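Shared Workshop Robotics, Drostthorpe
Handout 4: Do you need a hand, or will a gripper do?
March 2025

Read this before you spend money. Most home builds I see begin with a humanoid hand in the shopping cart and end with a two-finger gripper on the arm. The hand sells the project – the gripper tends to do the work.

Sellers like to show a hand waving. Ask to see it hold the same object 52 times in a row, and ask who counted. 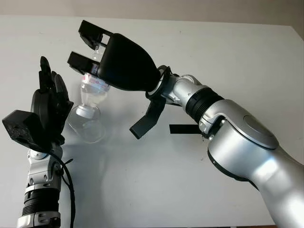
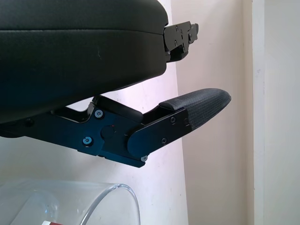 Clear plastic is a poor first test object, whatever the tutorials tell you. Depth cameras often misread it, and smooth walls give the fingers little to hold. If you insist on a bottle, copy the grip near the neck, with the pads just above the label band, and write down where you took hold. A "successful grasp" with no record of that is worth very little to me. The textured covering on a fingertip may help as well, but test it against a bare one before you believe it.

For the Zostemdale build we allow 396 dollars for the gripper and its spares. The Arkiseo kit fits inside that. The Shin hand does not, and I have yet to see a parts list for it that I trust.

Before next session:
Run 3 objects, one of them opaque.
Log every drop, including the ones you want to blame on the table.
Check the finger screws before and after each run.

Handing one object from arm to arm waits until October. Bring your logs, even the ugly ones.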